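Care of Footwear and Floors in the Home
Household Advice Service, Bonsu Housing Association
Revised 2019-06-03

Residents are reminded that most of the dirt found on kitchen and hallway floors is carried in on shoes. A good doormat, a place to leave outdoor footwear and a clean pair of indoor shoes will do more for a floor than frequent mopping.

Doormats should be shaken outside twice a week and vacuumed on both sides. A mat at least 65 cm deep allows most adults to take a full step on it before reaching the floor. 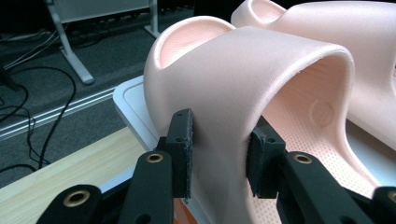
Rubber-backed mats should not be left on vinyl flooring, as the backing may stain it permanently. A woven mat is a safer choice.

Mopping
Add one capful of floor cleaner to 1000 ml of warm water. Wring the mop well and work towards the door. Laminate floors need a mop that is barely damp — standing water will lift the joints. Change the water as soon as it turns grey.

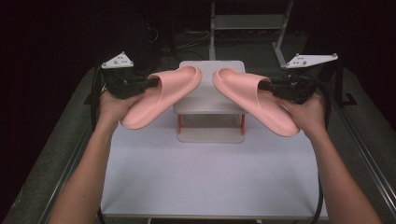
Indoor shoes should be washed as often as the floor they are worn on. Fabric slippers may be put through a cool machine wash in a pillowcase, provided the soles are not glued card. One-piece moulded slides, such as the pink pair shown, have no stitching to protect and may be washed by hand in a bowl of soapy water. Leather slippers should only be wiped. All footwear should be dried away from radiators and direct sun.

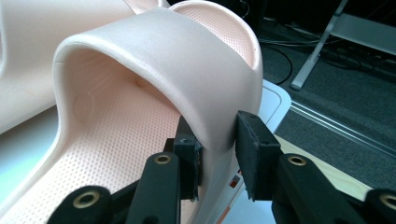

Slide sandal with a dimpled footbed. Use a soft nailbrush on textured surfaces.

Storage
Shoes should be stored dry, on a rack that lets air pass beneath them. Closed cupboards may be freshened with a small open dish of bicarbonate of soda, replaced each March and again in the autumn. Shared landings must be kept clear of footwear and racks at all times.

Questions about floor coverings may be put to Benedicta Ametepe, Resident Services, on extension 3556.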